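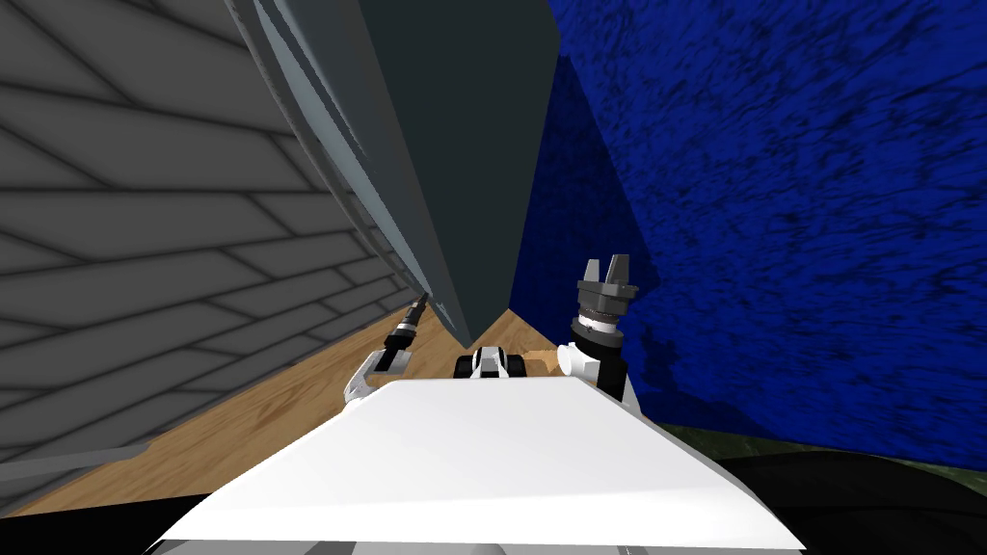 Kalletetti 손뜨개 용어집 데이터 카드

안녕하세요, 찾아와 주셔서 고맙습니다. Kalletetti는 여러 언어로 흩어져 있는 손뜨개 도안 용어를 한국어와 나란히 묶어 둔 작은 용어집입니다. 외국 도안을 펼쳐 놓고 약어 하나 때문에 저녁 내내 실만 만지작거려 본 분이라면, 왜 이런 걸 만들게 되었는지 금방 짐작하실 거예요.

수록 내용
표제어는 938개이고 언어는 12개입니다. 항목마다 원어 표기, 약어, 한국어 이름, 짧은 풀이가 들어 있고, 그중 300개에는 예문도 붙어 있습니다(예문은 저희가 직접 썼으니 마음껏 가져다 쓰세요). 같은 기법을 지역마다 다르게 부르면 한쪽으로 합치지 않고 모두 살려 두었습니다. 아랍어와 프랑스어 항목은 Siham Sqalli 님과 Rania El Fassi 님이, 스페인어 항목은 Tonantzin Galindo 님이 맡아 주셨어요.

파일 구성
terms.csv 본문 용어표
examples.csv 예문
sources.txt 참고한 도안집과 잡지 목록

인코딩은 모두 UTF-8입니다. 엑셀에서 바로 열면 글자가 깨질 때가 있으니 가져오기 메뉴를 이용해 주세요.
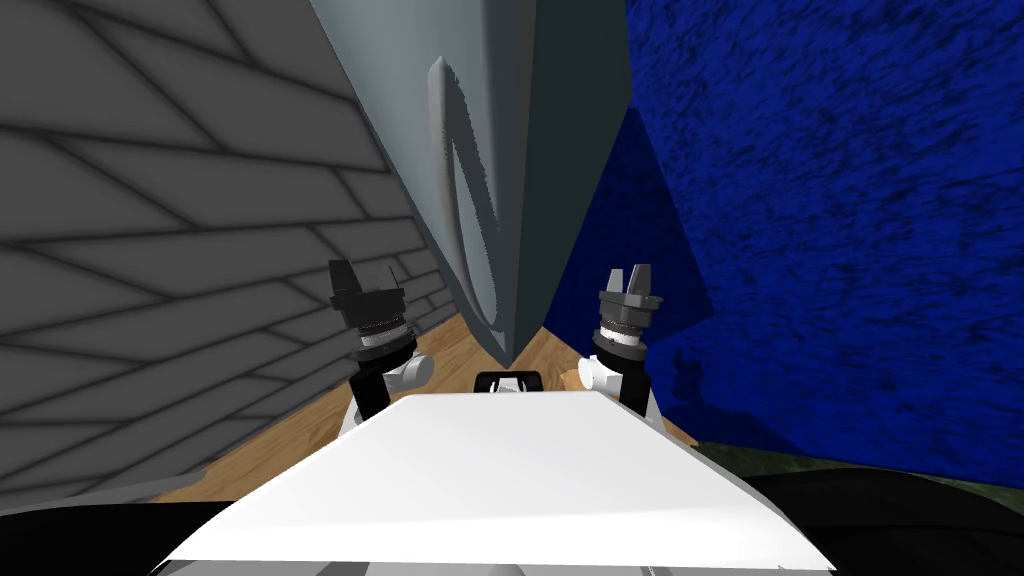
알아 두실 점
영국식과 미국식 코바늘 용어는 같은 낱말이 서로 다른 코를 가리키는 일이 많습니다. 영국의 double crochet는 미국의 single crochet, 그러니까 우리말로는 짧은뜨기지요. region 열에 uk 또는 us를 적어 두었으니 검색하실 때 꼭 함께 봐 주세요. 대바늘 쪽은 비교적 얌전한 편인데, 늘림코 이름만은 아직도 저희끼리 의견이 갈립니다. 일단은 도안에서 더 자주 만난 이름을 앞에 두었고, 나머지는 alt 열에 넣었습니다. 레이스 뜨기 항목은 아직 많이 비어 있습니다.

고치고 보태기
틀린 곳을 발견하시면 저장소의 이슈로 알려 주세요. 항목 번호와 함께, 그 말을 어느 도안에서 보셨는지 적어 주시면 큰 도움이 됩니다. 사투리나 할머니께 배운 이름도 정말 반갑습니다! 접수된 내용은 Themba Mathebula 님이 차례로 살펴보고 있고, 다음 판은 5월에 올릴 생각입니다.

사용 조건
CC BY 4.0. 출처에 Kalletetti라고만 적어 주시면 됩니다.

마지막 수정: 2022년 3월 4일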